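Last updated: 05/03/2019
Print this page | E-mail this page

Section 9. Teaching a Task by Demonstration

9.1 General

This section describes how to record demonstrations on the Sugawara workcell, by hand guiding or by the remote control handset. It applies to all cells installed at the Loltstead and Tarnitness sites. Operators must complete Section 8 (Homing and Safety Checks) before starting.

A demonstration is one complete performance of a task, from the start position to the release of the last part. The controller stores arm position, gripper opening, and camera images together. A task normally requires 52 accepted demonstrations before it may be sent for training. The controller holds up to 120 in a single session.

9.2 Choosing a Method

Hand guiding is suitable for long, open movements such as carrying a part from a holder to the work area. Remote control is required whenever the fingers will enter an enclosure, or when the operator's hand would block the wrist camera. Do not mix the two methods within one demonstration.

9.3 Recording by Hand Guiding

1. Set the mode key to TEACH. The status lamp changes to amber.
2. Select the task name on the controller and press NEW.
3. Hold the arm above the wrist joint. Do not hold the camera or its cables.
4. Squeeze the enabling switch halfway. The arm is now free to move.
5. Press RECORD and carry out the task at an even speed.
6. Press STOP, then release the enabling switch.

CAUTION: If the enabling switch is squeezed fully or released during recording, the arm locks and the demonstration is discarded.

9.4 Recording by Remote Control

1. Set the mode key to REMOTE and close the cell gate.
2. Connect the handset and wait for the tone.
3. Move the arm to the start position with the speed dial at its lowest setting.
4. Press RECORD. Raise the speed only after the gripper has cleared the fixtures.
5. Complete the task, withdraw the gripper, and press STOP.

NOTE: Error 713 means that the handset signal was lost. Reconnect the handset and repeat from step 2. The partial recording is removed automatically.

9.5 Setting Up a Computer Assembly Task

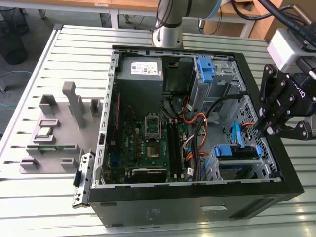
Assembly tasks should be recorded by remote control, with each part taught as a separate task. Lay the computer case on its side with the side panel off, so that the arm can approach the motherboard from over the opening. Place the fixture plate next to the case on the slotted table and load the parts into their holders before pressing NEW. Before the first recording, plan a path over the power cables, which here loop from the power supply across the middle of the case to the drive bays. A finger that catches a cable will spoil the demonstration and may pull a connector loose.

CAUTION: Disconnect the case from line power before the gripper enters it. Wear a grounded wrist strap when loading parts.

9.6 Reviewing and Accepting

1. Open the session list and play back each recording.
2. Reject any recording that contains a dropped part, a collision, or a long pause.
3. Mark the remaining recordings ACCEPTED and enter your operator code.

Requests for changes to this section should be sent to Paraschiva Vasiliu, Technical Documentation, Brernska.

Comments (3)

tarn_cell2: Step 4 of 9.4 should say which speed. We use the second mark on the dial and have had no trouble.

M. (Loltstead): Can rejected recordings be restored? I rejected the wrong one this morning.

P. Vasiliu: They stay in the Rejected folder until the session is closed. I will add a note in the next revision.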